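Equipment Planning: What We Are Asking For in the Next Budget Year

The disassembly cell has been running since March, and the equipment requests for next year are due to Gladys Kariuki by 29 May 2026. Several groups at Koyama have asked what the cell needs and what it will cost to keep going, so the main points of our request are set out below. Figures are in dollars and include shipping.

Most of the money this year went to the arm and the table. Neither has to be bought again, and neither appears in the new request. What we underestimated was everything that goes around them. Grippers wear, fixtures change every time the job changes, and the computers we take apart have to come from somewhere. The first budget had one line called "accessories" and it was spent in the first few weeks. The new one has separate lines.

Fixtures come first. We print our own holders in gray plastic, and a plate for one set of parts takes several tries before the parts sit the way we want. Printing is cheap. Staff time is the real cost, and we have now started logging it. We are asking for 600 for filament, screws and threaded inserts, and for a second printer to be shared with the Drodedine project, which has agreed to pay half. If Drodedine drops out, we will keep using the one printer and accept the wait.

The second line is gripper parts. Wuditer quoted 1,644 for a full set of spare fingers and pads plus one replacement cable. Jamden came in lower but could not give a delivery date, and a stopped cell costs us more than the difference. We plan to go with Wuditer for this order and ask both firms again next year.

Third is cable routing. The lines that run along the arm were tied up with what we had on hand when it was installed. That was fine for slow moves over an open table. Working above a computer case is tighter, and we would like proper clips and sleeves before we raise the speed. The parts come to 305.

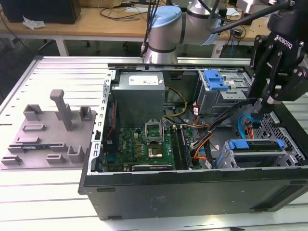
The arm at work over an open desktop computer, with the printed fixture plate beside it on the slotted table.

The fourth line is the computers themselves. So far we have used retired office desktops from our own storage room. They cost nothing, but the supply is getting short, and the models are too much alike to tell us how the cell handles an unfamiliar case. Drive bays and power supplies are laid out differently from one maker to the next, and the cabling is different again. We are asking for 2,000 to buy used machines in mixed lots. Working or not does not matter, as long as the parts are all inside. If your group has desktops waiting to be recycled, please let us know before they go. Drives must be wiped first.

We also looked at a second arm and decided against asking for one. The present arm is idle for a good part of the week while fixtures are changed over, and a second would sit idle for the same reason. Better fixtures should come first. We will look at it again once we have a few months of logged hours to go on.

Two things are still open. One is the service contract, which covers the arm only. Adding the gripper is possible, but we do not have the price yet, so the line is in the request with the amount left blank. The other is floor space. The room is shared, and a parts rack would have to go along one wall. Facilities has the drawing.

Groups that want time on the cell next year should send Gladys a short note with the parts they plan to handle, how many weeks they need, and whether they have fixtures of their own. Please send it even if the plan is rough – the fixture budget depends on it, and late jobs will have to bring their own material money.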